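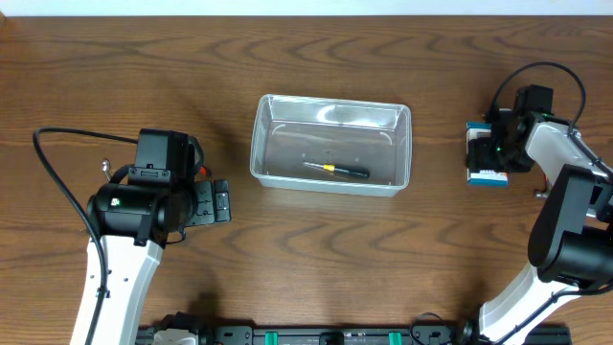 Clear container on a wooden tabletop, one tool inside.

Primberg Match Records

Match results, squads and venue details for the Primberg District Football League, men's and women's divisions, typed up from referee cards and club minute books. Maintained by Wing-yan Liu. Last updated 9th December.

What's in it

matches.csv – 1201 rows, one per match
goals.csv – 2415 rows, one per goal, own goals included
players.csv – 2162 rows, one per registered player
venues.csv – grounds, with the older names where a ground has been renamed

All files are UTF-8, comma separated, with a header row. Dates are year-month-day. Kick-off times are local and are blank if the card didn't give one.

Columns in matches.csv

match_id: a number that never changes, even if the row is corrected
season: the year the season started
division: M1, M2, W1 or CUP
home, away: club codes, listed in venues.csv beside each home ground
home_goals, away_goals: score at full time, or after extra time in the cup
pens: penalty shoot-out score, home side first, cup only
status: played, abandoned, forfeit or void
source: card, minutes or paper

A forfeit is entered as 3-0 because that is how the league recorded it. There are no goal rows for forfeits. If you add up goals.csv and compare it with the scores in matches.csv, leave forfeits out first or the totals won't agree. They still won't agree for every match, as some cards give the score and no scorers.

Club names

Verkbridge and Verkbridge Rovers are different clubs and have different codes (VER and VRO). The minute books mix them up in the early seasons. Where the card and the minutes disagree, I've gone with the card.

Prostbridge played as Prostbridge Railway until the club changed its colours and dropped the second word. It has one code throughout, PRO. Akbari Park is a ground and Akbari United is a club, and United has not always played there. Check the venue column before you assume a home match was at the Park.

Known problems

Second-half goal times were sometimes written as minutes since the restart. I fixed the ones I was sure of. The rest have minute_ok set to 0.

Attendance figures are mostly guesses by the home club and a lot of them are exactly 100. Please don't use that column for anything serious.

Players who changed their surname may appear twice. The same_as column in players.csv links the ones I know about.

The centre circle at Prostbridge was under water for a good part of one season and five home matches were moved. Those have the correct venue, but the fixture list printed at the time does not.

Cup replays are separate matches with their own match_id. The first tie keeps its drawn score.

Privacy

Players under 18 at the time of the match are listed by number only. Dates of birth were on the registration forms and have not been copied. If you are in the data and want your name taken out, send a message through the league and I'll replace it with a number in the next release.

Licence

Free to use, copy and change, provided you credit Primberg Match Records. Club badges are not included and belong to the clubs.

Corrections

Send the match_id, what's wrong, and where you got the right answer – a photo of a programme or a newspaper cutting is fine. Memory alone goes in the notes column and doesn't change the score. New releases come out each December after the cup final has been checked.

Still to do

Red and yellow cards for W1
Substitutes, where the referee wrote them down
Second pass over the M2 minute books, which have water damage on the later pages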